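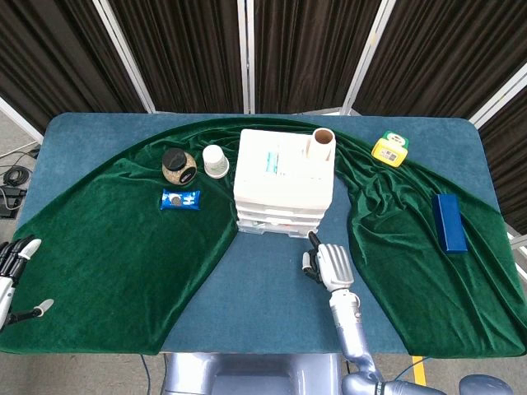
Bei ihr rieche die Ferienwohnung nach jeder Winterpause muffig, schrieb eine Leserin aus Rorau, dabei lüfte sie vor jeder Anreise eine volle Stunde, und ob wir nicht noch einen Rat hätten, bevor im Februar die Skigäste kommen. Den haben wir, und weil uns beim Zusammenstellen immer mehr eingefallen ist, ist gleich eine ganze Seite daraus geworden. Holen Sie sich ruhig einen Kaffee dazu!

Gegen den Muff
Der Geruch sitzt fast immer in den Abflüssen oder in den Matratzen. Wenn eine Wohnung länger leer steht, trocknet der Siphon aus, und dann steigt die Kanalluft hoch. Also zuerst überall Wasser laufen lassen, auch in der Dusche (die vergisst man so leicht), und danach erst lüften, mit weit offenen Fenstern auf beiden Seiten. Die Matratzen stellt man währenddessen hochkant auf. Ein Schälchen Natron im Kleiderschrank hilft auch, muss aber alle 14 Tage erneuert werden.

Handtücher, die wieder weich werden
Weichspüler lassen wir ganz weg. In unserer kleinen Pension in Flendavard kommt stattdessen ein Schuss heller Essig ins Spülfach, und vor dem Aufhängen wird jedes Stück einmal kräftig ausgeschlagen. Wer viele Gäste hat, legt am besten drei Garnituren pro Bett an: eine im Gebrauch, eine in der Wäsche und eine im Schrank.

Die Gästeküche
Kaffeemaschine und Wasserkocher vor jeder Saison entkalken und danach zweimal mit klarem Wasser durchlaufen lassen, sonst schmeckt der erste Morgenkaffee nach Zitrone. Stumpfe Messer bitte austauschen oder schleifen, mit denen schneidet man sich viel eher. Und legen Sie einen zweiten Korkenzieher in die Schublade, der erste reist erfahrungsgemäß irgendwann mit ab.

Skischuhe und nasse Jacken
Zeitungspapier in die Schuhe, nach einer Stunde wechseln, über Nacht noch einmal frisches hinein. Direkt an den Heizkörper gehören sie nicht, davon verzieht sich der Schaft. Für die Diele haben wir tiefe Abtropfschalen von Arnex gekauft, 70 cm lang, da passen die Schuhe einer ganzen Familie hinein und der Holzboden bleibt heil.

Eingestellt am 18/01/2020 unter Gastgeben und Haushalt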